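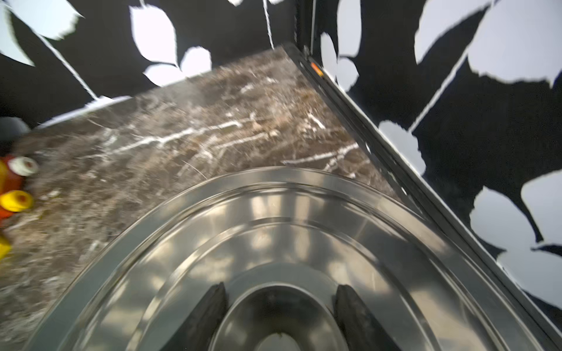 Femska House Social Circle - Minutes of the January Meeting

Present: Inger Holst (chair), Þröstur Thoroddsen, Mikkel Bjarnason, Gunārs Dambrauskienė. Minutes by Inger Brøndum, with thanks to everybody for talking one at a time (mostly!).
Apologies: none received.

1. Last minutes
Read and accepted, after we corrected the spelling of Suwannarat, our supper guests last fall.

2. Things left out on the marble top
Inger H. raised, very kindly, the matter of games and toys sharing the counter with the cookware. She loves that people play in there - so do we all - but a steel pot and its lid need a bit of space, and dice and soup are not good neighbors. After a long and friendly talk we agreed that the poker case goes back to the game shelf before any cooking begins, and the building-block toys go in the Tokach cupboard with the others.

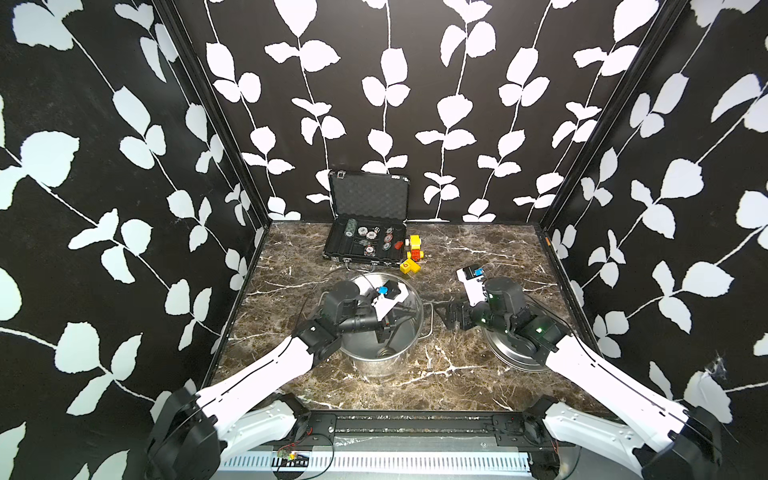

Mikkel said he would be sorry to see the leaf wallpaper go if we ever redecorate, and asked that the money be spent on a second game shelf first. Gunārs felt the same and added that black and white goes with any tablecloth we own. No change to the walls this year, then.

3. Poker night
Chips to be sorted by value and put back in their own compartments at the end of the evening, please, with the dice tucked in beside them. Þröstur offered to write a short note for the case.

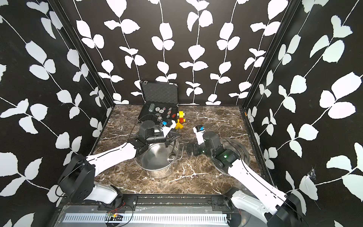 Poker case, toy and large steel pot on the marble top.

We also went over the kitty, which stands at $264 after the Godavari supper, a lovely evening and worth every penny. Poker night will start at 7 p.m. and finish by 9, so that the families upstairs can get some sleep. Two new packs of cards to be bought, and Mikkel will see to that.

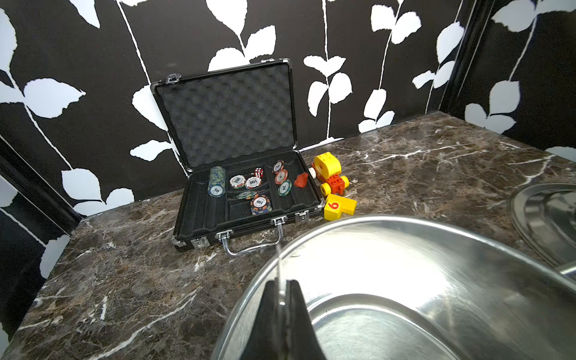 Gunārs asked whether beginners might have a table of their own, with no money changing hands, and this was warmly agreed. He will teach it himself and bring his ginger cookies.

4. Any other business
Inger H. still has a blue casserole dish from the holiday party. Please claim it.

Meeting closed at 8:40 p.m.
I.B.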